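Himora grip-release fault

The Himora grip-release fault was a software failure in the Himora, a two-armed service robot built by Oker for stocking produce displays in small shops. In plain words, the hands let go when they were meant to hold on. It was first written up on Mar 17, 2021 by Hiba Matar, a test engineer with the company, who had been puzzling over dropped fruit since the previous December.

Each hand judged its grip partly from a sensor at the wrist, and when both arms reached downward at a steep angle the readings could lag by 300 milliseconds. The controller took the silence to mean that the job was done – and so the fingers opened, sometimes well short of the crate.
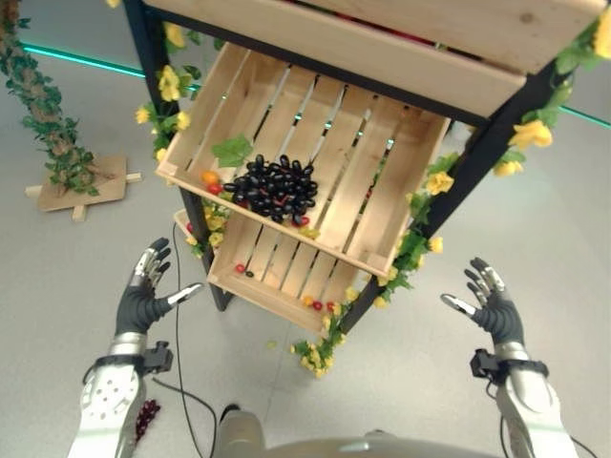
Soft and clustered goods suffered the most. A bunch of grapes shifts its weight as it is carried, and the older software, known as Ginting, read each little sway as a fresh contact. In a review of 3,457 logged placements, Matar and her colleague Li-hua Chiu found 877 early releases, 4 of them onto a tester's foot. Bruised toes and a good deal of bruised fruit aside, there were no injuries.

Oker's remedy, called Zunus, made the hands stay closed whenever a reading went missing. It worked well enough, though shopkeepers grumbled that the robot had become rather slow to part with a tomato.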